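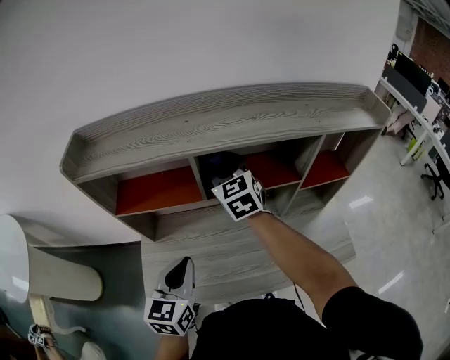

4.2 Reaching into compartments

Two finger sets compared, Corkora and Zosten, 200 reaches each. Same shelf, same operator (W. Derese). Narrow compartments were the hard part, the marker cube sits high and the wrist has to stay level or teh cube knocks the top board. Zosten slipped 2 times, both on dark rounded items. Tracking loss logged seperately.

Figure 2. Gripper jaws at a small blue item in the shelf, marker cube on top.

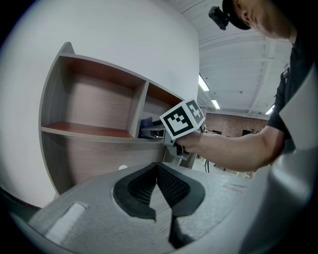 4.3 Controller settings

Dreltlow defaults throughout, no retuning between sets.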